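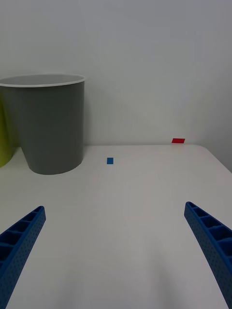 Figure 2. White tabletop against a pale gray wall.

3.2 Surface brightness and reading comfort

Participants read printed text at desks in the Katwood office building, where Kermani's earlier survey had found frequent complaints of glare. Each person completed two sessions of 60 minutes, one at a dark desk and one at a white desk (Figure 2). Room lighting was held at 558 lux for both sessions. Comfort was rated on paper at the end of each session.

Ratings were lower at the white desk, but the gap was small and closed almost entirely among people who sat facing away from the windows. Reading speed did not differ. We did not test glossy surfaces – these were excluded after the February pilot – and the results should not be applied to screen work.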